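Filed under: Interviews | Robot Learning

Teaching by hand at Lastgate

Hamdia Demissie starts work at 7:30, before the rest of the building gets loud. Her job at Lastgate is to show robots how to do small household tasks. She does most of it with a gripper held in her own hand, and she has been at it for two years.

"People hear robot training and think of code," she says. "I write almost none. I pick things up and put them down, and I try to do it in a way the machine can learn from."

She came to the work from a repair shop, where she fixed radios and kitchen mixers. Larysa Hordiienko, who runs the demonstration group, hired her after a half-day trial. Hordiienko says she was looking for patience. "I can teach someone the software in a morning," she says. "I can't teach them to do the same thing forty times and still care on the last one."

The group used remote control before it used handheld grippers. An operator stood at one arm and moved it, and a second arm copied the motion across the room. Demissie learned on that setup and still uses it for heavier objects.

"With remote control you don't feel much," she says. "You watch the fingers and guess. My first week I crushed a paper cup every time. With the gripper in my hand I feel when it touches."

The handheld method has problems of its own. A person's wrist bends in ways the arm can't follow, and a demonstration that looks fine may ask the arm for something it can't do. The group threw out 156 recordings from the first set, known in the office as Mukham, mostly for that reason. The second set, Ornberg, has 1332 in it, and Hordiienko is happier with those.

"We slowed down," Hordiienko says. "We wrote shorter tasks. Before, it was 'tidy the desk.' Now it's one object and one change."

Desk lamps are a good case, according to Demissie. The head moves, the base can slide, and there is usually a cord to stay clear of. She often works with one hand on the object and the gripper in the other.
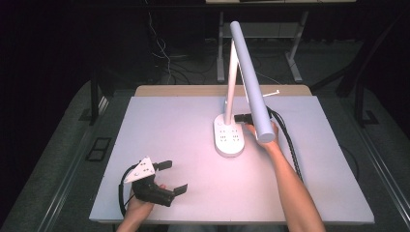
"The hard part is your free hand," she says. "It wants to help. You have to decide before you start what it's allowed to do, and then stick to that – if it does something different each time, the recordings don't agree with each other."

She keeps sessions to nine minutes and then puts the gripper down. Her forearm gets tired before she notices, she says, and the motions get sloppy.

Hordiienko reviews a share of the recordings every Monday. She looks for long pauses and for grasps that were corrected halfway. Corrections stay in if they are clean. "A robot will miss too," she says. "It needs to have seen somebody fix it."

Next on Demissie's list are drawers and jar lids. She is not looking forward to the lids.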